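4.3 Emptying a Mixed Bin

This section applies to the Tomar sorting routine, used to judge whether the arm can take over tidying and parts clearing from a person. At present it can do so only in part. Operators should plan to finish the job by hand.

1. Clamp the bin to the table before loading it.
2. Place the objects on the bin floor. Do not stack them.
3. Check that the cables along the forearm hang clear of the fingers.
4. Start the routine at 9 percent speed. Raise it to 80 percent only after 3 clean picks in a row.

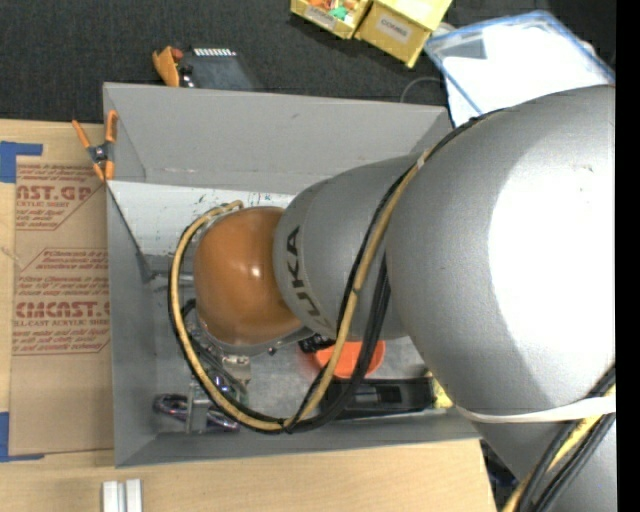
5. Record each pick on the Widau log sheet as complete, dropped or refused.

Note: Bowls and other open shapes are usually lifted without help. Flat items lying against a wall are often refused. A refusal is not a fault and does not require a restart.

CAUTION: Keep hands out of the bin while the arm is powered. Press the stop button before removing a refused item.

A full trial is 100 picks. Send completed sheets to Evanthia Mavromatis. Requests to add new household items should go to Qiuyue Yan before the September revision.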